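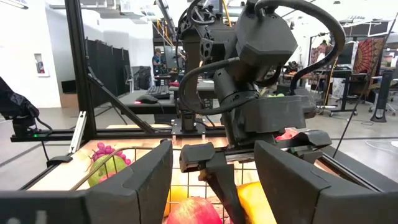 Right, thread on whether robots can do chores yet. Short answer no. Longer answer sort of, if the chore is fruit

1/ Spent most of February on one job. Take fruit out of a wire basket, put it in a bowl, put it back. That's the chore. My nan does it while on the phone

2/ Apples are fine. Round, firm, don't mind being nudged. If everything in a kitchen was an apple we'd be done by now and I'd be on holiday

3/ Grapes are not fine. A bunch has no proper edge. Grip the middle and you get juice, grip the stalk and you need to know where the stalk is. Chi-keung Su spent a whole afternoon on stalks and has gone quiet about it

4/ Mango is in between. Slippy, odd shape, rolls when you don't want it to. Firm grip bruises it and you only find out tomorrow

5/ And the basket. Thin wire, you can see straight through it, so the depth readings go all over the place. Fingers snag on the rim, whole thing slides, now every fruit is somewhere else. Swapped to a plastic tub for a day and scores shot up. Swapped back because people own wire baskets

6/ Numbers since someone will ask. 1472 tries logged. Last full batch was 103 picks, 70 went in the bowl undamaged. Decent for a paper. Would you keep a toaster that worked like that

7/ Speed as well. Seven pieces of fruit takes us longer than making a cup of tea and drinking it. With two arms you'd think twice as fast but mostly they wait for each other like people at a narrow door

8/ Shop floor is a diffrent story. Chak-lun Shek did a stint at Poltorex on boxed goods - same box, same shelf, same light all day. That sort of thing is properly close. Loose produce on a market stall, no chance

9/ Someone sent me the Nalora clip, the one with the kitchen tidying. Nice clip. Count the cuts though. I want to see it start with a messy counter and no cuts and somebody else's fruit

10/ What has got better - recovering. Last year a dropped orange ended the run. Now it'll look again and have another go, often gets it on the second. That's the bit I'd get excited about if I was you, not the dancing

11/ People keep asking when it'll do dishes. Wet, shiny, stacked, breakable, see-through. Everything bad about the basket plus water. Ask me after we've done grapes

12/ To the person asking about laundry, no

13/ Will post the failure list tommorow if I get time, it's long and mostly grapes. Off to reset the basket, next batch starts at 4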